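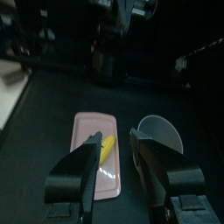
Unit 4: Trays, Bowls and Portions
Food Service Basics, Nusville Adult Education
Instructor: Yolandi Ngubane
Handout revised June 3, 2021

Bring this handout to the practice session. The written part of the unit is in the Fourie workbook, starting on page 48. Read that section first. We will not go over it again in class.

1. What this unit covers

Setting a single place on a tray, with one main item and one side bowl. Everything is done with play food. Real food comes in Unit 6, after the hygiene check.

The play food is the same size as real food or a little smaller. Handle it the way you would handle the real item. If you would not pick up a hot ear of corn by the middle with your bare hand, do not do it with the toy one.

2. Terms

Tray: a flat piece with a raised rim. The rim stops things from rolling off. It does not hold liquid.

Bowl: anything deep enough for soup or a loose side dish. A bowl stands next to the tray unless the menu card says to put it on the tray.

Main item: the piece of food that goes on the tray first.

Landing spot: the place where an item should end up. Decide on it before you pick the item up.

Long side, short side: we name the sides of the tray from where the diner sits. "Lengthwise" means the short side faces the diner.

3. Laying out the table

Wipe the table and let it dry. Put the tray down first, lengthwise, a hand's width from the front edge. The bowl goes to the right of the tray. Leave enough space between the two to get your fingers around the bowl without touching the rim of the tray.

Use light-colored pieces on a dark table. Crumbs and spills are easier to find, and so is a tray that has been set down crooked.

Keep anything you are not using off the table. Spare pieces go back in the bin marked Udwood, lids on.

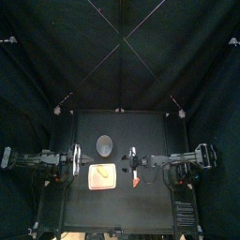
Look at the whole layout from a step back before you start placing food. Most mistakes in this unit are layout mistakes: the tray is too close to the edge, or the bowl is where your arm needs to go. Fix those first and the rest is easy.

4. Placing the main item

Long foods such as corn and bananas roll. Round foods roll farther. For long foods:

Grip on both sides, near the middle of the length. Gripping at one end makes the other end swing.

Lift straight up until the item clears the rim.

Move over the landing spot, then lower. Do not slide the item across the rim.

Let go only when the item is resting on the tray. Watch it for a moment before you move your hand away.

A long item can lie along the tray or on a diagonal. Both are accepted. It may not hang over the rim. 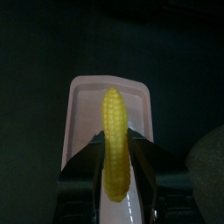

Fig. 2. Corn gripped on both sides, over the tray.

Squeeze only as hard as you need to. The play corn will put up with a lot, but cooked corn loses kernels and a ripe banana bruises.

5. Checking your work

The tray is straight and lengthwise. The main item is fully inside the rim. The bowl is upright and does not touch the tray. There are no finger marks on the eating surface.

If one of these is off, correct that one thing and check again. Do not clear the table and start over.

6. Practice for next week

Do the full layout 11 times at home with any tray and bowl you own. Write down which step gave you trouble. Halfdan Bjarnason has the sign-out sheet for anyone who needs to borrow a set, in Room 381. Sets signed out in February and not yet returned are due back now.

Reading: Fourie, the section on side dishes. Skip the questions on carving.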